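Speaker notes -- "Small things on the table: hygiene in a shared exercise room"
Staff afternoon, Volden Community Gym, February
Speaker: Felista Urio

Before I start: check the microphone, put the handouts at the door. Ask Ita Ní Mhurchú to turn down the lights a little.

Slide 1. Greeting

Good afternoon, everybody. Thank you for coming after your shift. I have 10 slides in the file but I will show you fewer, so please do not worry about your tram.

(Wait for people to sit down.)

I want to speak today about one table. I know that you expected the new bikes. The bikes are nice and we will come to them, but members touch the table also, and we have no cleaning routine for it.

Slide 2. The room as a member meets it

Say: when I walk in at half past six in the morning, the first thing I put my bottle on is the round table. Everybody does this. Then keys, then phone, then a towel. On the sign-in sheet we had 319 visits in the month I looked at, and I believe most of these people used the table for something.

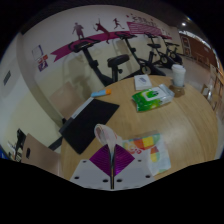
Slide 2: the round table, with the row of exercise bikes behind it.

Let the people look for a moment. Then ask: which things would you wipe, and which would you throw away? Take two or three answers, not more. Last time in Grastanberg this question took the whole coffee break.

Points to make if they do not come from the audience:
-- The wipes should live on the table, in the same place always. A member who must search for wipes will not wipe.
-- The cup needs a home. I am in favour of a holder or a tray under every cup, because the rings on wood are difficult to take off afterwards.
-- A dark mat is good for small items, but please lift it when you clean. I have lifted many mats in my life and I know what is under them.

Slide 3. The five-minute reset

This is the part I ask you to learn. Read it slowly.

Clear the table to one side. Wipe the free half, following the grain of the wood. Move the things across and wipe the other half. Fold the clean cloths and put the used ones in the laundry bag, never back on the table. Cup last.

It is a small colour question also. In the Akbulut gym they keep one colour of cloth for the bikes and another one for tables, and I would like us to copy this. It costs us a packet of 200 cloths from Karnum, which we must order anyway.
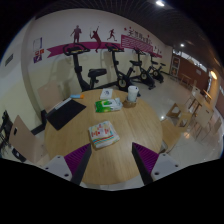
After the reset comes the question of soft packs. A pack of wipes dries out when the flap stays open, and then the members pull out five at once and none of them is any good. So the person who closes the room in the evening presses the flap down. If the pack feels light, bring a new one from the cupboard -- the second shelf, beside the paper towels.

Chairs: push them in, but leave enough space that a person with a sports bag can pass. Wipe the backrests too. Hands go there more often than we think.

Slide 4. The bikes, short version

Handlebars, seat, console, in this order. Use a fresh wipe for each bike. Do not spray on the console, spray on the cloth. I have asked Ita for a printed card to hang on the wall and she has promised it before the end of the month.

Questions which will probably come

"Who pays for the extra wipes?" It is in the cleaning budget already.
"Must we do it also when the room was quiet?" Yes, once in the morning and once in the evening.
"Can we take the table out?" I hope not, I like it very much. But let us hear the opinions.

Pass the sign-up list for the February evenings. Collect the pens afterwards.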